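Open day at Skonar, Irkville
2024-04-11

I went to the open day of Skonar because our own office will move in September, and my manager wanted me to look how other people organise their workrooms. The building is easy to find from the station, you walk along the canal for 14 minutes and then you see the old Rarnano sign on the roof. Rarnano made lamps there before. The letters are still up, and I was told they are protected and must stay.

At the entrance everybody received a sticker and a cup of coffee. Our group was guided by Trudy McKinnon, who is responsible for the rooms and the electricity. She speaks quickly, but she repeated everything when I asked, and I asked many times.

The first part was the ground floor with the meeting rooms. I will not write much on this, they are pleasant and they look like meeting rooms. The chairs are from Macedo and they are very heavy. The renovation of this floor was 900 square metres and it took longer than planned, mostly for the windows, which had to be made again after the first delivery was the wrong size.

More interesting for me was upstairs, where people work. When they planned the floor they put two sockets for each desk. Trudy said that this was correct on paper for perhaps one year. Then every person had a second screen, a charger for the telephone, a charger for something else, and the power strips started to appear. She has bought 50 of them and she believes there are more which people brought from home. They lie on the tiles behind the desks, with the plugs pushed in one next to the other, and the cables come down from the desk over them.

I looked under several desks, with permission. It is the same as with us. One white strip had its red light on, and above it there were so many black cables, hanging in loops, that I could not follow any of them from one end to the other. Next to it were the things which have no place on a desk: a black box that I took for a power adapter, and thin light cables going over the floor in their own direction. A colleague from my group said his grandmother's wool basket is in better order.

Trudy was quite open about it. They tried metal trays under the desk tops, but the trays were too narrow for the bigger adapters, so people left these on the floor again. They also tried to put a name label on each cable. The labels stayed on until the desks were moved, and after this there were labels with names of persons sitting in another room. Now she tests something simpler in two rooms, a wide open basket under each desk, and the strip is fixed inside it with two screws. The cleaners like it very much. Before, they had to clean around everything, and the dust stayed under the cables where the mop does not reach.

I asked about the price. For both rooms she has a budget of 2000 euros, with the work of the electrician included. He also checks that one strip is not plugged into another strip, which he has found already in several places and did not enjoy.

For our move I noted the following. We should ask for more sockets at each desk than we think we need, and we should have some of them on the wall above desk height. We should measure our biggest adapter before we order any tray. Grey or beige tiles are good, but the cables are very visible on them. I would also like to see the two test rooms again after the summer, and Trudy said I can write to her.

The afternoon finished with soup in the canteen, and I took the train before the rain.

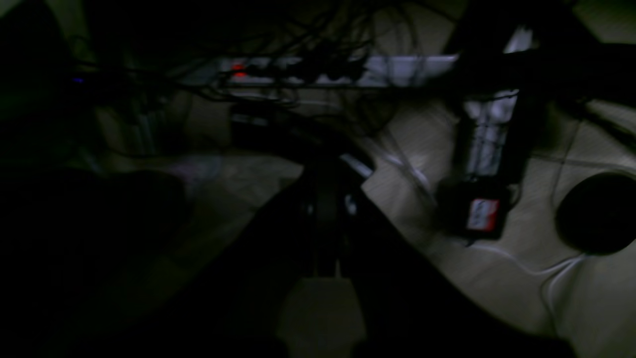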